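# Anyone paid for the Limum home simulation pack? (two-arm version)

**csegura_bots**

Hi all! I've been on the Limum trial since September, and with the renewal coming up I'd love some opinions before I hand over the money. It's the household pack, where you get a two-armed robot and furnished rooms to drive it through. I teach an evening robotics club for grown-ups, so pretty matters less to me than whether people can learn on it. My notes so far:

- **Rooms.** Busy and colorful, which my group loves. There's an orange tiled floor with yellow grout lines, a big purple bed or sofa with a red throw, even a little white table with things on it.
- **Robot view.** You look out over the robot's own shell with both grippers up in front of you. The tilt takes getting used to (I felt a bit seasick, I'll admit).

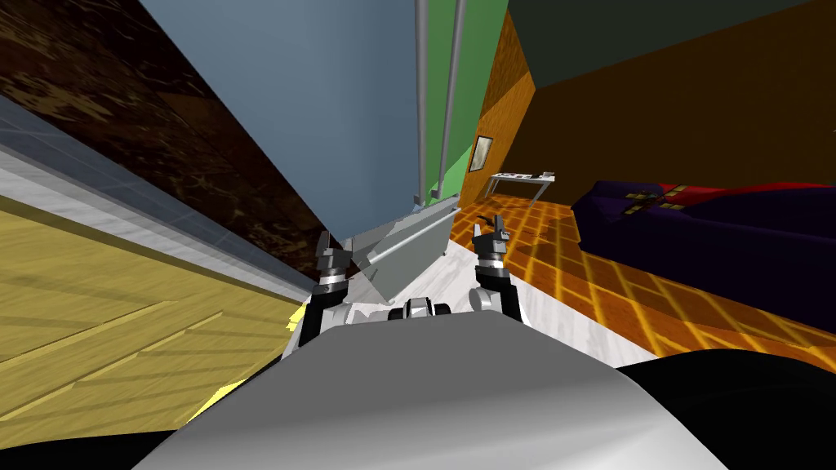 - **Price.** 1,905 for the year with 4 seats. Gulp.

**gervasio_f**

Welcome, Covadonga! We ran it for 11 months at Drorstead and I'd renew tomorrow. Support wrote back to me the same evening, every single time, and the arms load with sensible joint limits, so beginners can't tie them in knots.

**Olaia N**

I'm going to disagree with Gervásio, fondly. The arms are lovely, but the lighting is flat and the colors are nothing like any home I've ever been in. We tried moving a grasping policy from Limum to our real bench and it fell to pieces. Hovberg costs more and we had far less trouble.

**gervasio_f**

Fair, but did you turn on the texture shuffling? It's off by default, and I grumbled about that for weeks myself.

**Olaia N**

I did not! Okay, that one's on me. I still don't care for the slanted camera, though.

**csegura_bots**

Same room again, grippers closer together: 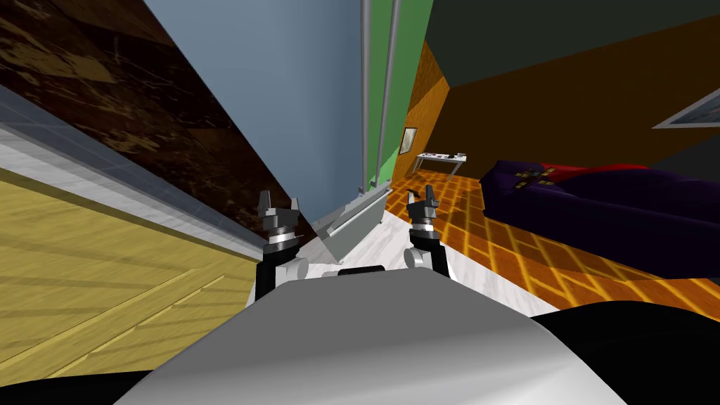

*Both arms raised, with the white radiator just beyond the grippers.*

**cayetano.m**

You can level that camera, by the way. It's under mount settings, page 41 of the manual, and you have to reload the room afterward. I'd ask for the club rate before you renew, too. Harries gave us one when we asked nicely.

**csegura_bots**

Oh, bless you, I never got as far as page 41. I'll write to them tonight and try the shuffling with my group too.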